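Workshop Tips: Before You Blame the Arm

Save the planner settings before you touch them. Skerno has an undo button, and it undoes one thing, usually the wrong one.

Run every new pick in the simulator first. Crashing there costs you a sigh. Start at 100 percent speed if you like drama, then do it again slowly and watch the wrist.

Give each small part its own approach height. One shared number looks tidy in the config file until the gripper meets a neighbor.

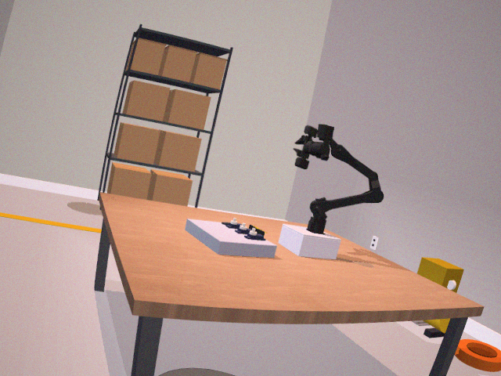 Keep the log window open while you do this. My longest plan took 2,061 steps to go sideways a hand's width, and the log said "success."

If the planner keeps timing out, raise the retry limit to 2 and stop there. At 100 retries it's only being stubborn, and so are you.

Name your saved poses something you'll understand in July. "home_new_final" is a cry for help.

Updated 18 February 2024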